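**印尼盾价签：Rp. 2.000 导入后变成 2，千分位到底该在哪一层处理**

版块：小店系统 / 标签与打印

---

**仓鼠算盘**（楼主）

环境先交代：收银后台是 Dalidham，标签排版用 Sorby，打印机是 Cronin 的热敏机。店里商品约 200 个，价格全部是整数印尼盾，没有小数。

现象：供应商发来的 CSV，价格列写成 `2.000`。导进 Dalidham 之后单价是 2。后台不报错，因为 2 也是合法价格。标签从后台取数，所以打出来就是 `Rp. 2`。

同一份文件用记事本打开，价格列确实是 `2.000`，没有引号，分隔符是分号。后台的区域设置已经改成印尼，重启过，结果一样。

手工改过一轮，下一次导入又被覆盖。目前是在表格软件里批量乘回去，但文件里混着不带点的写法（`2000`），乘完又错一批。

标签槽在层板前沿，也就是商品底边下方那一条，高度有限，字号没法随便放大，这点后面排版时也要考虑。

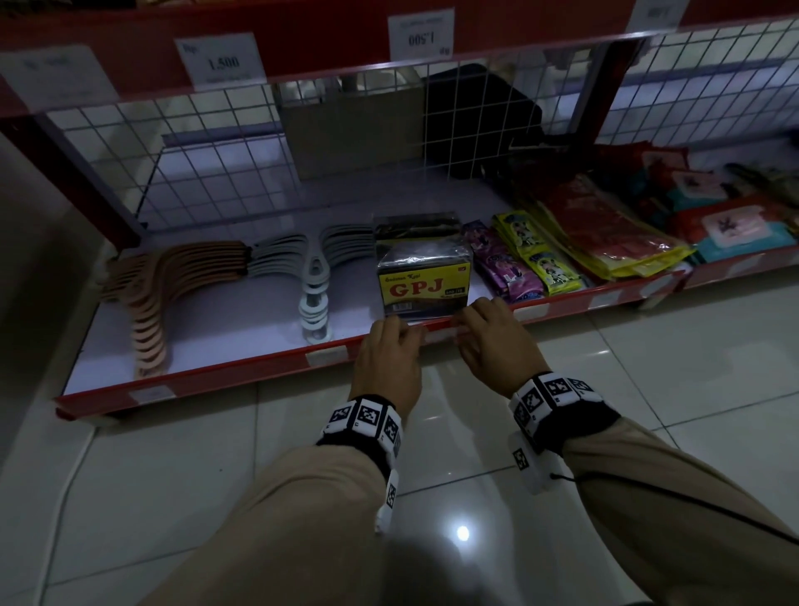 红色层板前沿，黑黄包装的一款

想确认两件事：导入时的解析由谁决定；标签上的点应该存在数据里，还是打印时再加。

---

**小数点洁癖**

第二件事没有争议：库里存整数，点只在显示时出现。存字符串的话，排序、求和、改价全部出问题。

第一件事要看 Dalidham 的导入模块。界面语言和数字解析很可能走两套设置。很多后台的导入用编程语言自带的转换函数，这类函数不看区域。比如 Python：

```
>>> float("2.000")
2.0
>>> int("2.000")
ValueError
```

你那边静默变成 2，行为跟 `float` 一致。如果它用的是整数转换，至少会报错，你当天就能发现。

---

**仓鼠算盘**（楼主）

导入页面里有一个“小数符号”下拉框，默认是点，我没动过。

---

**小数点洁癖**

就是它。改成逗号，千分位符号那一栏填点。注意有些软件里千分位留空表示“无”，不会自动推断，两栏都要设。

---

**Bilal Dabbas**

不同意只改下拉框。楼主说文件里 `2.000` 和 `2000` 混写，说明上游来源不止一个。今天是点，下次可能来一份用逗号做千分位的，`2,000` 在小数符号为逗号的设置下同样会变成 2，错误换个方向再出现一次。

建议在导入之前加一道清洗，规则写死：

1. 去掉 `Rp`、`Rp.`、空格、不换行空格；
2. 如果剩余内容匹配“一到三位数字，后面跟若干组 点或逗号加三位数字”，删掉所有分隔符；
3. 如果是纯数字，原样保留；
4. 其他情况整行退回，人工看。

正则：

```
^\d{1,3}([.,]\d{3})+$
```

零售价没有小数的前提下，这个规则没有歧义。一旦出现 `2.000,00` 这种带两位小数的，会落进第 4 条，不会悄悄通过。

---

**纸卷见底**

补充一点，第 1 条必须先处理 `Rp.` 再处理 `Rp`，顺序反了会留下一个孤立的点，变成 `.2.000`，然后全部落进第 4 条。我踩过。

另外印尼语正字法的规范写法是 `Rp2.000`，Rp 后面没有点也没有空格。店铺价签上三种写法都很常见，清洗时都得认。 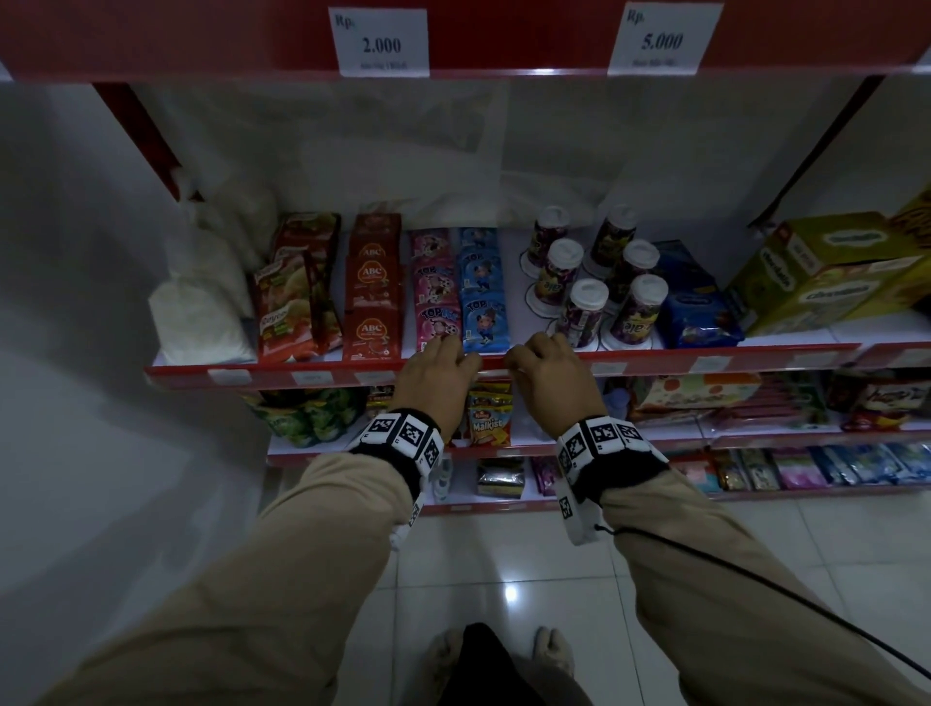 横梁上的卡片，Rp. 2.000 和 Rp. 5.000

清洗脚本跑完后最好输出一份对照表，左列原文，右列整数，先扫一眼再导入。约定一个下限也有用，例如低于 200 的价格一律报警。

---

**小数点洁癖**

@Bilal Dabbas 正则没问题，但把两种分隔符当成等价的，我不赞成。你这样会把上游的格式错误藏起来。供应商把 `2.500` 公斤的重量填进价格列，你的规则会当成两千五百收下。

严格的做法是按供应商分别登记格式，一家一个配置，不符合就退回。

---

**Bilal Dabbas**

重量填错列，你的按供应商配置也查不出来，`2.500` 在印尼格式下一样是合法的价格。能查出来的是跟上一次价格做比对，变动超过设定比例就拦下。这是另一道检查，跟分隔符无关。

---

**小数点洁癖**

这个例子我收回。格式登记的意见保留：配置是文档，三个月后换人接手还能知道每家文件长什么样。正则里看不出来。

---

**仓鼠算盘**（楼主）

先按清洗脚本做了，June 的那份旧文件重跑了一遍，结果：纯数字和带点的都正常，落进第 4 条的有 18 行。看了一下，大部分是价格后面跟着单位，比如 `2.000/pcs`，还有几行末尾带了 `,-`。

`,-` 是什么意思？

---

**Fenna Meijer**

`,-` 表示没有小数部分，荷兰和印尼的手写、打印价格里都用。`Rp 2.000,-` 等于两千整。可以在第 1 步里安全地删掉，只删出现在末尾的。

`/pcs` 不要直接删。先确认后台的计价单位，同一列里如果还有 `/dus`（整箱）或者 `/renceng`（成串的小包），删掉单位等于把箱价当成单包价。方便面和盒装零食这种情况最多，同一个条目供应商按箱报，店里按包卖。

我的做法是价格列拆成两列，数值一列，单位一列，单位留空时按件。换算系数放在商品主表里，导入文件不带系数。

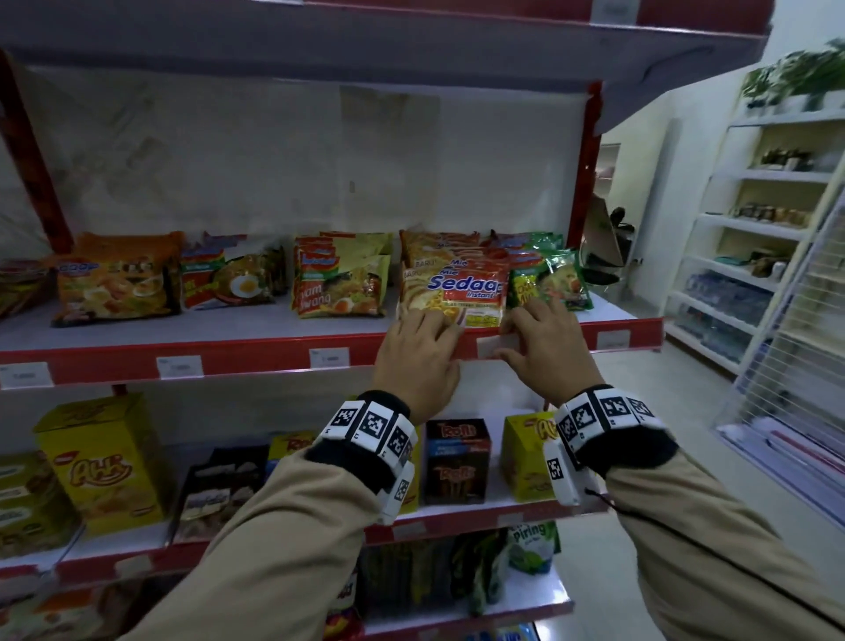

系数改动要留记录。箱规变化的时候，旧的进货单必须还能按旧系数算回去，否则成本会整体漂移。主表里加一个生效日期字段就够，查询时取不晚于单据日期的最后一条。

---

**仓鼠算盘**（楼主）

查了，确实有 `/dus`。已经拆列，谢谢。

导入部分算解决了。接下来是打印：Sorby 里金额字段套了货币格式，预览正常，Cronin 打出来 Rp 和数字中间多一个奇怪的字符，像 á。

---

**纸卷见底**

不换行空格。按印尼区域格式化货币时，很多库在 Rp 和数字之间插的是 U+00A0。打印机收到之后按自己的代码页解释，在 CP437 和 CP850 里十六进制 A0 正好是 á。

两个办法：
- 模板里把 U+00A0 替换成普通空格；
- 不用货币格式，改成固定文本 `Rp. ` 加数字格式 `#.##0`。

我选第二个，少一层依赖。注意第二种写法里的点，在某些软件中要写成 `#,##0`，由区域设置去翻译成点。先打一张试。

---

**Fenna Meijer**

第二个办法还有一个好处，不会多出 `,00`。ISO 4217 里印尼盾的小数位数登记的是 2，照标准实现的库默认会输出 `Rp 2.000,00`。标签宽度本来就紧，多三个字符字号就得降一级。

如果坚持用货币格式，把最大和最小小数位数都设为 0，只设一个在部分版本里会抛异常。

---

**仓鼠算盘**（楼主）

á 没了，点也对了。字体用的 Brono，价格那一行 18 磅，商品名在下面一行小字。小字在热敏纸上发糊，字怀都填死了。

---

**Bilal Dabbas**

小字发糊先降打印浓度，再降速度，最后才换字体。热敏头的点是固定的，笔画宽度如果不是点宽的整数倍，边缘就会忽粗忽细。Brono 的细体不适合做小字，换常规体，关掉抗锯齿。排版软件输出灰度图、打印机再做二值化，是最常见的原因。

---

**纸卷见底**

也可以干脆不放商品名。价签正上方就是商品，包装上的字比标签清楚得多，口味都写着。
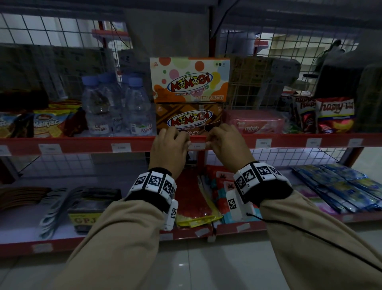
Momogi，上面这盒是 TUTTI FRUTTI

小字那一行留给内部货号，数字用等宽体，糊了也比较好认。

---

**Fenna Meijer**

不放商品名我反对。商品卖空之后货架上只剩价签，补货的人靠什么认位置？靠货号要去查表。同品牌不同口味的货号往往只差末位，糊一位就补错。

折中：商品名用缩写，最多一行，货号用条码承载，不印数字。

---

**纸卷见底**

缩写谁来维护？商品名字段通常是供应商给的，自动截断会截出两个一模一样的名字。

---

**Fenna Meijer**

主表加一个“短名”字段，唯一约束，人工填。约 200 个商品，一个下午的事。

---

**仓鼠算盘**（楼主）

短名字段加上了，还没填完。浓度调低后小字能看清，字怀还是偏小，常规体试过，比细体好。

目前的流程记一下，方便搜到的人：

- 供应商 CSV → 清洗脚本（去 `Rp.`、去末尾 `,-`、拆单位、删千分位）
- 对照表人工看一遍，异常行退回
- 导入 Dalidham，价格为整数
- Sorby 模板用固定文本加数字格式，不用货币格式
- Cronin 浓度调低，输出设为黑白

导入页面的小数符号我也改成逗号了，清洗后的文件里只有纯数字，理论上不影响，算一道保险。

---

**小数点洁癖**

改成逗号这一步要写进说明。哪天有人跳过脚本直接导入 `2,000`，又是 2。价格下限报警打开没有？

---

**仓鼠算盘**（楼主）

刚打开，下限设的 200。用 `2,000` 试了一行，被拦住了。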